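Drernmont Robotics Club > Project Reports > Garment Folding > Section 4

4. Collecting Demonstrations at Home

4.1 Setup

The proposal called for a dedicated folding table in the Kastismont lab. The table was claimed in June by the bridge-building team, who had a bridge. Members therefore recorded demonstrations at home, working on beds with a pair of hand-held grippers, one per hand. We had planned to study variation in background as a later extension. It became the whole study within a day.

Each demonstration began with one garment spread out on the bed and ended when the operator put both grippers down, whatever state the garment was in. Operators were asked to fold in a fixed order: sleeves, hood, then the body in half. Aino Niskanen wrote the order on a card. Later recordings suggest that the card was read once.

4.2 Garments

We recorded 1256 demonstrations, of which 97 used puffer jackets. T-shirts made up most of the rest, and a T-shirt will forgive nearly anything. A puffer jacket has opinions. Its sleeves spring back, its hood rolls, and the filling hides the edge that the fingertips need to find. The median time for a T-shirt was 46 seconds; for a puffer jacket it was 82, not counting the pause in which the operator looked at it.

Black jackets brought a second problem. Our edge finder, adapted from the Coltix course code, relies on contrast between cloth and background, and it did well at the outer outline. Inside the outline it had little to go on. A sleeve folded across a torso of the same color was often reported as no sleeve at all. Patterned bedding made matters worse in the other direction, and the finder marked printed shapes as garment corners with great confidence.

We kept the patterned bedding in the training set. The Kauppinen split, described in Section 5, holds out whole bedrooms so that no bedspread appears in both training and test. Figure 3 shows a jacket from the harder group.
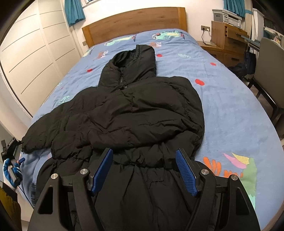

Figure 3. Black puffer jacket on a printed bedspread, one sleeve across the torso, with both grippers in view.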